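Fix the Drying Time Before You Fix the Dishes

Posted 19 November 2022

Most writing on shared kitchens deals with who washes. The more useful question is where washed items sit while they dry, and for how long. A sink can be cleared in minutes. The rack beside it holds its load for hours, and in a kitchen used by more than one household the rack sets the limit on everything else.

The argument here comes from two buildings, Cellden and Otier, which share a floor plan and differ in one respect. Cellden has a written rule that every item is dried with a cloth and put away by the person who washed it. Otier has no such rule but has twice the rack space. I have lived in both. Otier's kitchen works better, and I think the reason is capacity.

A drying rule assumes a supply of clean, dry cloths. A cotton towel stops absorbing well after one family-sized load, and a damp towel left on a hook moves water and whatever is in it from one plate to the next. To follow the Cellden rule properly, the kitchen would have to launder several towels a day. In January it was going through two a week. The rule was being met on paper and the plates were going into the cupboard wet.

Air drying needs no cloths, but it does need spacing. Plates set upright with a gap between them shed water quickly. Plates that touch hold a film along the line of contact, and bowls nested at a shallow angle hold a pool. A rack filled to its listed capacity is in practice overfilled. I would treat the number on the packaging as a ceiling for storage and plan for far fewer items when wet.

Drainage matters as much as spacing. A rack with an open base over a sloped board will empty itself. The same rack over a flat tray will not, and the tray becomes the dirtiest object in the room within days. Housing managers tend to buy the tray version to protect the counter. I consider this a false economy – the counter can be wiped, and the tray seldom is.

The usual objection is space. Counters in older units are short, and a second rack takes room from food preparation. That is a fair point for a kitchen with one user. With several, the space is already lost, as the overflow ends up on the stove, the windowsill and the table. A wall-mounted rack over the sink avoids the conflict and drips where it should.

My proposal is modest. Building rules should drop the requirement to towel-dry, specify rack space per household, and require open drainage. Chore charts can stay if people like them. They should come after the equipment, and they should not be used to make up for its absence.

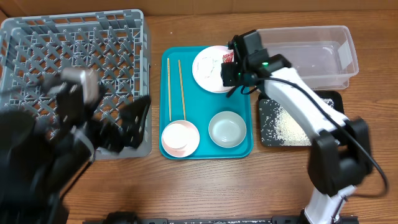 Photo: Plinitz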